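Projects > Prollen Lab > Student Reports > CPU Insertion

Tavion Montoya
Project report, 14/09/2026

3. Collecting the examples

The policy learns placement from recorded demonstrations. I drove the arm by hand control and saved 315 episodes, each up to 30 seconds long. The wrist view matters most near the socket. 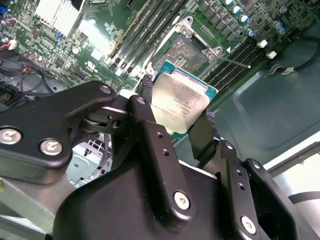
Figure 2. Processor held near the open socket, wrist view.

An episode was kept only if the chip was still in the grip at the start of the final approach. I threw out 124 and labeled the rest by start pose.

The second view covers the whole chassis and the fixture plate next to it.

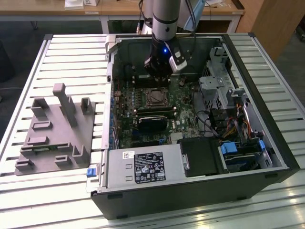
Both streams are saved with the joint positions under one episode number. I held back 80 of the cleaned episodes for testing. Training settings are in section 4.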